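Hendon Residence Forum > Facilities > Guest washrooms: refilling of soap bottles

Fenna Visser (Housekeeping)
August 2024
Residents are reminded that the bottles at the guest washroom basins are to be refilled and not replaced. Please remove the pump, rinse it under the tap and set it aside before filling. The bottle should remain standing on the black countertop while it is open.

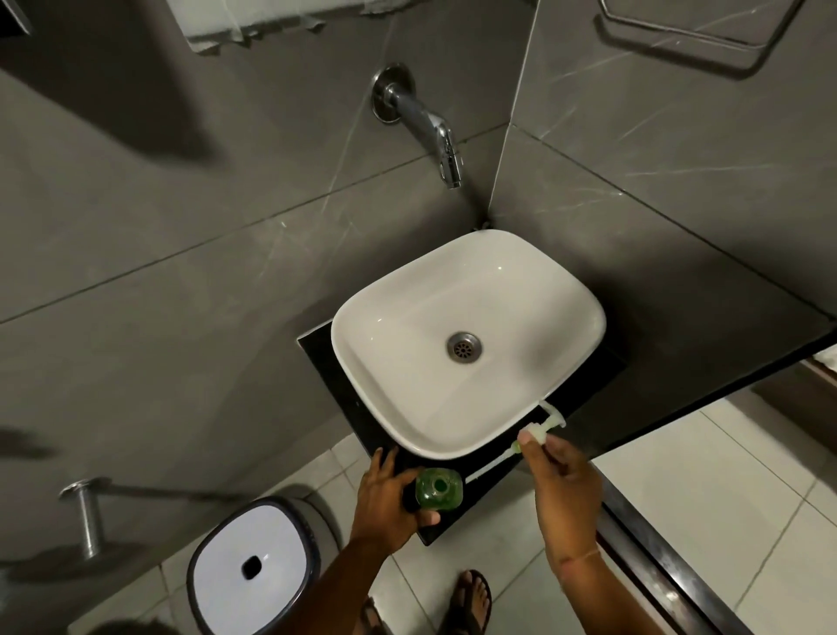
Soap should be poured to the shoulder of the bottle and no higher – a full bottle overflows once the pump goes back in. Any spill on the counter is to be wiped up with a damp cloth.

Cor_V
I must disagree with the refilling policy. Topping up old soap is poor hygiene. The previous contract with Pemance provided sealed bottles.

S. Magnusson
The sealed bottles produced a great deal of waste. I would support refilling if each bottle were washed out first.

Fenna Visser (Housekeeping)
Noted. Bottles will be washed and dried every 30 days, beginning in September.

Cor_V
That is acceptable for the bottles. The pumps remain a concern.

Sem Groen
Could the refill container be kept on the lower shelf? It is heavy when full.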